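Some notes on the timestamp problem I have been chasing through Erkeck since November. Erkeck is the small node graph we run between the cameras and the controller at Bunitside. It subscribes to every camera stream, pairs the frames, and hands the policy one observation per control step. The pairing is where it went wrong.

The symptom was a gripper that closed early. It was not early by much, and it did not happen on every run. Mieczysław Kalinowski had already retuned the finger gains twice before I looked at the logs, so I started by reverting both of his changes to get a known baseline. The early closes came back at the same rate as before, which told me the gains had nothing to do with it.

The next thing I checked was the observation buffer. Each camera driver stamps a frame on arrival in the driver process, and the pairing node picks the nearest neighbor in time. That is fine if arrival delay is similar across cameras. On our bench it isn't. The fixed camera goes through a USB hub and the wrist streams do not, and under load the hub path was adding up to 59 ms. The pairing node saw two close stamps and called it a match. What the policy got was a current wrist view next to a stale overview.

I wrote a small viewer to dump the raw streams side by side, with no pairing applied, and paged through one episode by hand. It was slow work, but I don't know a better way to build an intuition for this kind of bug.
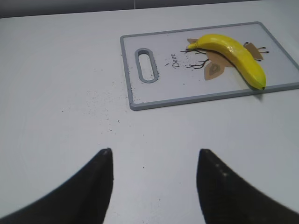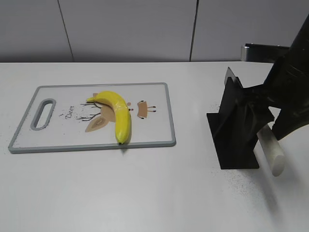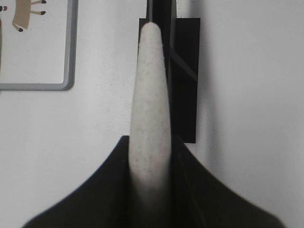 *Raw stills from the viewer, all from one session. The first and third are wrist-type views, the second is the fixed camera.*

The wrist views are poor material for any image-based alignment. One of them is mostly tabletop and the other is mostly plain wall, so feature matching against the overview has little to hold on to. I tried it anyway and got offsets that jumped by several frames from one window to the next. Yoga Raju suggested correlating optical flow magnitude with joint velocity instead, per camera, and that worked much better. Joint state comes off the controller clock and I trust it.

The procedure now:

1. Compute mean flow magnitude per frame for each camera.
2. Resample joint speed to the same rate.
3. Cross-correlate over a window of 6 seconds and take the peak.
4. Reject the window if the arm was nearly still.

Step 4 matters more than I expected. Out of 481 windows in the test set, 222 were rejected for low motion, and before I added the check those were producing most of the bad offsets. A flat signal correlates with anything.

For the fixed camera, flow also has to be masked to the region the arm can reach. Otherwise lighting changes on the back wall leak in. I used a static polygon in the config. Grażyna Urbańczyk wants it projected from the kinematic model, and she is right, but the extrinsics file is out of date and I did not want two unknowns at once.

The pairing node now subtracts a per-camera offset before the neighbor search and refuses to emit an observation if the residual is above a threshold. Refusing turned out to need its own handling - the controller holds the last target when an observation is missing, and the first version of the hold logic reset the gripper command to open. Fixed in the same branch.

Still open: the offset is treated as constant within an episode, and hub delay drifts with load. Moving the stamp into the capture callback would be cleaner. That means patching the Varnon driver, and Lucyna Kozłowski has the only working build environment for it. I'll ask her for a copy before touching the threshold again.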